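Why I Quit Making Iced Coffee the Hard Way

June 8, 2019

It hit 90 before lunch today, so I think we can officially call it iced coffee season. I've been meaning to write this post since about December, which tells you something about how fast I move on things, but a couple of you asked in the comments what I do for cold coffee and I kept promising an answer. So I'm on the back steps with a glass of the stuff and the laptop on my knees, and you're getting the answer.

First, the confession. For years I made iced coffee by brewing a regular pot, letting it sit on the counter until I forgot about it, and then pouring it over ice. It was terrible! Thin and sour, with that burnt pot taste that no amount of milk will hide. I drank it anyway because I'd made it. My whole family drinks coffee like that, so I figured cold coffee was just something you put up with in summer.

Then I spent a long weekend in Flaltstead a few summers back, and there was a little walk-up window near the ferry dock that sold cold brew with a splash of cream and nothing else in it. I had one on Friday afternoon, went back for another the next morning, and by the time I left I was basically a regular. I asked the girl at the window what they did to it and she shrugged and said they leave it in the fridge overnight. I was sure there had to be more to it. I went home and bought a gadget.

The gadget was a Celtadano, a tall glass tower with a little valve that drips cold water through the grounds one drop at a time. Beautiful thing. It took up half my counter and I had to adjust the valve every hour or so or it would either stop completely or let loose all over the place. I used it for one summer. It makes good coffee, I'll give it that, but I was getting up at night to check on it like it was a newborn. It now lives on top of the fridge with a fern next to it.

What I do these days is so simple I feel silly typing it out. Get yourself a big jar with a lid. Put in 200 grams of coffee, ground coarse - coarser than you think, like the raw sugar that comes in packets. Fill it up with cold water from the filter pitcher, give it a good stir so there aren't any dry clumps floating on top, put the lid on and stick it in the fridge. Go to bed. The next morning, strain it. That's the whole recipe.

A few notes, since I've messed this up every way there is to mess it up.

The grind matters more than the beans. I used to buy the nice Shiferaw roast for this, and it's lovely hot, but I honestly couldn't taste much difference once it was cold with cream in it. Now I save the Shiferaw for Sunday mornings and use whatever dark roast is on sale for the jar. If you grind too fine you'll get mud, and you'll be standing at the sink for 25 minutes waiting for it to go through the filter, muttering.

Strain it twice. Once through a regular kitchen sieve to get the big stuff out, then again through a paper filter. I skipped the second round for ages because I was lazy, and the last inch of every glass was sludge.

It's a concentrate! Please cut it. I pour one part coffee to 2 parts water or milk, and my neighbor likes it even weaker than that. I served it straight to my book group the first time and we had a very lively discussion of a very dull book, and then I was awake until 3.

As for what to drink it out of, at home I'm a glass person. A heavy glass with a lot of ice and one of those long spoons. But for a crowd I gave up on glasses a long time ago and went to plain paper cups.

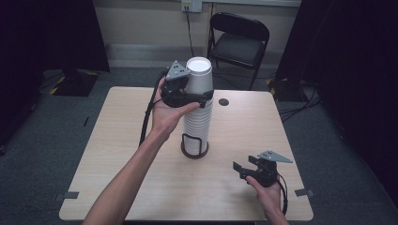
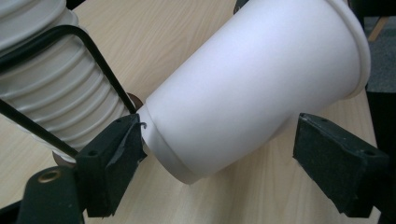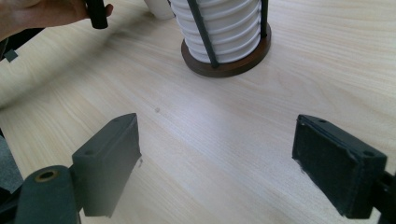
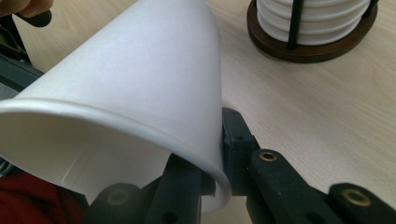
The other crowd trick is coffee ice cubes. Freeze some of the coffee in a regular ice tray the night before and use those for half the ice. Everybody's drink stays strong right down to the bottom, even if they wander off and leave it in the sun. I label my tray now, after a certain incident involving lemonade.

I did a big batch this way for the street sale in Vindham last year and it was gone before the lawn chairs were. I set out a pitcher of plain cold milk, a pitcher of oat milk and a squeeze bottle of simple syrup (equal parts sugar and hot water, stir, let it cool, done). Sugar straight from the bowl won't dissolve in a cold drink, so you really do want the syrup. A little vanilla in it is nice. So is a cinnamon stick, but fish it out after a day or it takes over.

It keeps in the fridge for a week or so, though I've never had a jar last that long. After a few days it starts to taste a bit flat to me, and then I use up whatever's left in chocolate cake in place of the water. The old grounds go out under the hydrangeas. I have no idea if it helps them, but they haven't complained.

Next on my list is iced tea, which I have never once made well. Mine always goes cloudy. If you've got a method that works, leave it in the comments and I'll try it next weekend.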